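Unit 2: Can a machine do the chores yet?
Handout for the September block - Marchand Institute, Introduction to Automation

Bring this sheet to the lab as well as the lecture. We'll be writing on it.

Where we got to

Last time we looked at the kind of automation that has been with us for decades: welding cells, bottling lines, the big sorting hall at Gramudport. All of it works beautifully, and all of it works by keeping surprise out. The part arrives in the same spot, facing the same way, and the arm goes to the same place.

Now think about putting away the dishes at your own house. Every mug is somewhere new. A tea towel has no fixed shape at all! This is why I get so excited about chores as a research topic - they look dull, and they contain nearly every hard problem in the field.

Three things that make a chore hard

Contact. Picking something up is mostly about what happens in the last few millimetres. A gripper that closes slightly off-centre can push the item away, tip it over or squash it.

Seeing. A camera close to the fingers gets a lovely view of the grasp, right up until something blocks it. A camera higher up sees the whole table but loses the fine detail. Most current systems use both and have to learn which one to trust, moment by moment.

Two hands. Watch yourself open a jar or pull a pillowcase on. One hand holds, the other works, and they swap jobs without you noticing. Getting two arms to share a task like that is still a very open question.

The work at hand

Look through these before reading on, and jot down what each view would let a machine know about the job.

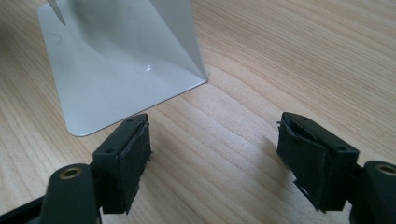
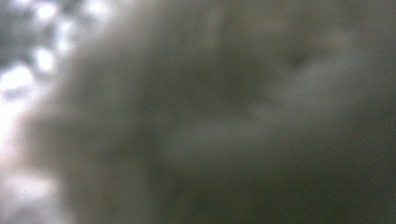
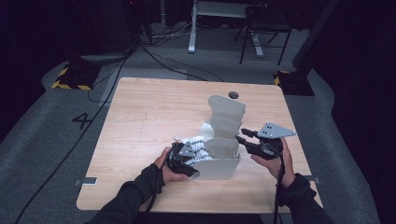 Fig. 2.1. One tabletop task. First: bracket and padded gripper fingers. Second: a close, blurred view. Third: the table from above, with a gripper in each hand.

Start with the first view. The pads on the fingers are ragged, and one has a torn flap. Wear like this matters, and beginners nearly always leave it out of their plans. A worn pad can grip differently from a new one, so a routine tuned on fresh fingers may drift as the weeks go by.

The second view is my favourite for teaching. Try to say where the fingers are. You can't, and neither can a program working from that one view alone. A good system needs something to fall back on: a second camera, a memory of where things were, or the good sense to stop and back off.

In the third, people's hands are guiding the tools, with one set of jaws right against a white object in the grey structure. Learning from human demonstration is one of the liveliest approaches we have, and we'll spend all of Unit 3 on it.

So, can they?

Some of them, some of the time. In the Saditz exercise you'll work with a log of 835 attempts at one simple tidying job. In 35 of those the machine lost its grip and had to be helped. Work out the rate for yourselves, then ask whether you'd accept it on a shop floor, and whether you'd accept it with your grandmother's teacups. I think you'll find the two answers are quite different, and I love the arguments this starts.

Before the lab

Read the Skelness notes, sections 1 to 4. Skip the maths in section 3 if it's new to you - we'll do it together on the board.

Pick one chore you did this week and write down every point where you touched something. Be fussy. Folding one shirt should fill half a page.

Mark the points where you couldn't see what your fingers were doing. Bring the list with you, as we'll be swapping them in pairs.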